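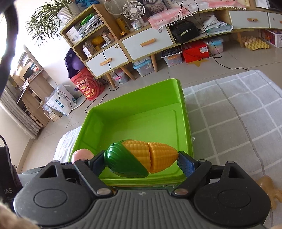 Playroom storage and toy stock, working meeting
Jan 3, 2019
Location: Flilerberg, ground floor

1. Previous minutes
Accepted with one correction. The June delivery from Drikard was short by 8 lids, and the credit has been received.

2. Play food
The cut-apart pieces are going back into the bin as loose halves. Agreed that each item is joined before it is put away, starting with the corn. Halves without a match go in a clear box under the shelf unit until the end of the month, then out. The green tray stays with the set as a serving surface and is not to be used for storage.

3. Small and translucent toys
The octopuses and the fruit are currently mixed. Two options were discussed: a separate lidded box, or one bin for everything with a sort every second week. The second option was preferred on grounds of floor space.

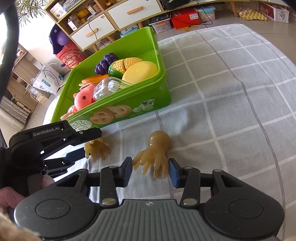

The bin keeps its present printed label for now. A plain label reading PLAY FOOD AND ANIMALS will be added on the short side. Fill limit is the rim. Anything hanging over it counts as overfull.

4. Shelf unit
Papers and booklets in the open cubbies to be reduced to one stack. Drawers to be assigned by type, list to follow. The top of the unit is for the plant, the fan and the wire basket; other items to be reviewed. Cables to be routed behind the unit and clipped to the wall at 180 mm above the tile. Clips are in the Plekodex catalog, pack of 500, price 399. A smaller pack was requested. To be checked before ordering.

5. Under-shelf boxes
Lids do not interchange between boxes. Each lid and box pair to be marked with the same number. The Yu range was proposed as a single replacement type. Deferred, no budget line.

6. Actions
Join and sort play food: before next meeting.
Drawer list: draft by next meeting.
Clip order: on hold pending pack size.
Box and lid numbering: open.

Next meeting: same room, date to be circulated.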